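Chapter 3
Choosing a Gripper: What the Clips Taught Me

I picked my first gripper out of a catalog. It had a lovely datasheet, the force numbers were better than anything else in my price range, and I spent most of October finding out that I had bought the wrong thing. So before we get to any numbers in this chapter, I want to talk about how you try a gripper out, because I think most people (me included!) do it backward.

You'll need a task that is boring, cheap and a little bit mean. Mine is binder clips. They're light, they slide around on a smooth table, and the wire handles stick up at whatever angle they please, so there is never one correct way to grab them. Hina Magsi, who taught me most of what I know about fingertips, used to run her tests with machined aluminum cubes, and every gripper on her bench looked terrific. Then she tried clips. She called me that same evening.

The job is easy to say out loud: clips and a tray on a marble-patterned table, two arms, pick up a clip and let go of it somewhere sensible. Keep some everyday clutter nearby too, pencils and a calculator and so on, so your cameras have something to be confused by. And do look at the work from more than one spot. A fixed camera tells you where the arms are, but a wrist camera tells you what the fingers are about to touch, and those are very different stories.

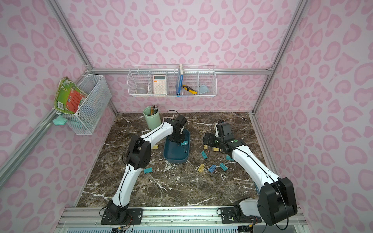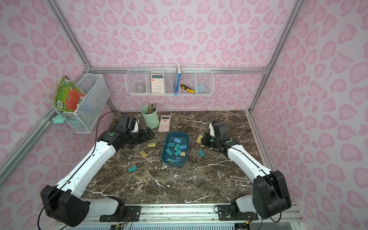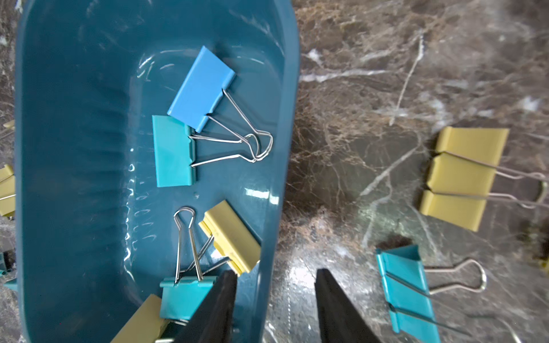
3.1 What Counts as a Grasp?

Let's start with a question that sounds silly. If the fingers close on one wire handle and the clip swings underneath like a bell, did the gripper grasp it? Pallavi Malhotra says yes. I say only if it can then be put down where you wanted it, and we've been arguing over this since our first comparison at Sturkport.

For this book I'm using my rule, and I'd like you to write yours down before you run anything. We compare two sets of fingers, the Wetari and the Aryee, over 300 attempts with each. Change the rule halfway through and you have to throw the early attempts away, which I have done, and which I don't recommend.

Exercise 3.1 at the end of this section asks you to score your first 100 attempts twice, once with Pallavi's rule and once with mine. Keep both score sheets. We'll need them when we get to controllers.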